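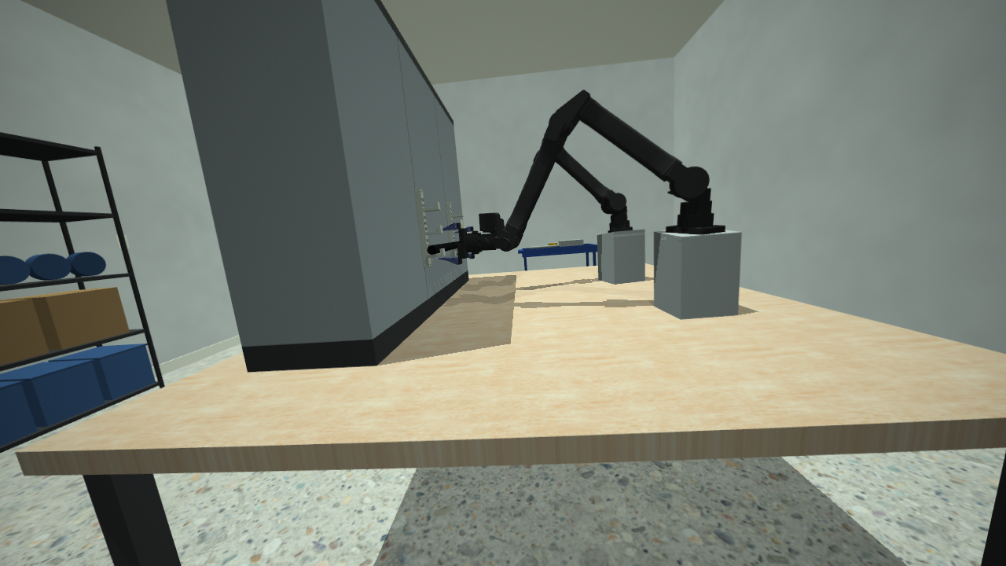
A reader in Bresness wrote to me that I should stop defending the shop hours, that a town which closes at noon for two hours is a town that does not want customers, and that she had driven 54 kilometers to Skodine for a pair of shoes and found every door locked. I have kept her letter on my desk since June. I think she is partly right, and I would like to answer her in a longer way than I could by mail.

I came to Skodine as an adult, from a country where the shops never close. My first months here I was angry each day at noon. I would finish my morning work, walk down to the main street with my list, and the shades were already down. I believed it was laziness. I said this to my neighbors, with the small vocabulary I had then, and they were more polite to me than I deserved.

What changed my opinion was the lunch itself. In the pharmacy, the hardware store and the bakery the people go home, or they go to the back room and eat something warm. The school sends the younger children home at the same hour. For the length of the break a parent who stands all day behind a counter sits down with a child who has sat all morning behind a desk. In my old city I ate with my son on Sundays, and I did not even notice that this was strange.

My reader will say that this is very nice for the shopkeepers, but she still has no shoes. It is a fair complaint. The law that protected the closing was made when most people who bought in Skodine also lived in Skodine. Now many of them work in Hotia, and noon is the only time they can take care of an errand. They come back in the evening, the stores are closing again, and so they order from a warehouse. A store can lose its customers in this way without one person wishing it any harm.

I have heard the proposal to let each owner decide. It sounds like freedom, and maybe in a bigger place it would be. But we have two shoe stores. If one stays open, the other must stay open too, and after a year neither has a lunch. The owner did not really decide anything. I worked long enough in retail to know how this goes, and also who stands at the counter at noon when the owner has gone to eat. It is the youngest employee, and she has a sandwich under the register.

In Pal, a village of 600 people, they tried something else. The stores still close at noon, all of them together, but one evening a week they stay open until nine. I went there twice to see it. The street was full, there was a line at the butcher, and I bought a lamp that I did not need. The owners complained that they were tired. They complained also about the parking. I did not hear anyone ask for the old schedule.

I don't know if the same would work here. Skodine is larger, the rents are higher, and the bus to Hotia stops running at eight, so someone would have to talk with the bus company before anything else. The council could try it for one winter and keep the noon break as it is. To my reader in Bresness I would suggest, in the meantime, to come in the morning. The better shoe store opens at 8:30 and the coffee next door is good.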